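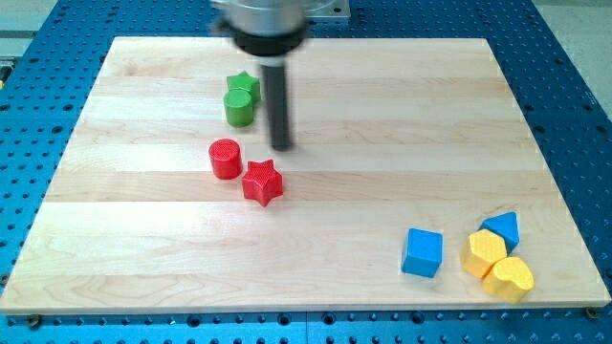 Komcombe Community Workshop
Minutes of the April members' meeting

The meeting opened at 7:05 p.m. in the upstairs room. Renzo Barbieri chaired. 18 members were present. Apologies were received from the Fontana Street group.

1. Minutes of the last meeting
Approved with one correction. Under item 4, "storage fee" should read "locker fee."

2. Matters arising
The side door lock has been replaced. New keys are with Renzo and must be signed for. The old keys should be handed back, including any spares cut by members.
The leak over the sink was looked at again. The roofer wants to come back after the next heavy rain. Left open.

3. Opening hours
The trial of late opening on two evenings a week has run since January. The early evening was well used, but few people stayed past 9 p.m. Agreed to close at 9 p.m. on both evenings for the summer. One member asked for an early morning session in place of the lost hour. There was some support, but no key holder was free to cover it. To be raised again in the fall.

4. Fees
The yearly fee has been $60 for three years. The chair proposed keeping it there and raising the locker fee from $13 to $20. There was a long discussion. Several members said the lockers on the back wall are smaller than the others and should cost less. An amendment was put that back wall lockers stay at $13. The amendment passed, and the proposal as amended passed with two against. The new rate applies from the next renewal date – members who have already paid will not be asked for more.

5. Wood store
Offcuts are piling up again. Agreed that anything without a name and a month written on it will go on the free shelf. Hardwood boards should be stored flat on the rack and not leaned against the wall. The Fosora delivery was two boards short, and a credit has been requested.

6. Noise
The tenants at Wirero next door have asked that the planer not be used before 10 a.m. Agreed. A note will go on the machine and in the booking sheet. The dust collector can still be run, as no complaint was made about it.

7. Open house
Same format as last year, with the tables set up in the yard if it is dry. The sign for the gate needs repainting. Renzo will ask the school about borrowing folding chairs. Members who want table space should put their names on the list by the stairs.

8. Other business
A pair of reading glasses and a blue thermos are in the lost property box.
The first aid kit is low on bandages. To be restocked.
A request for a second coffee maker was turned down – the circuit in the kitchen will not take it.

The meeting closed at 8:40 p.m. The next meeting will be in June, same room.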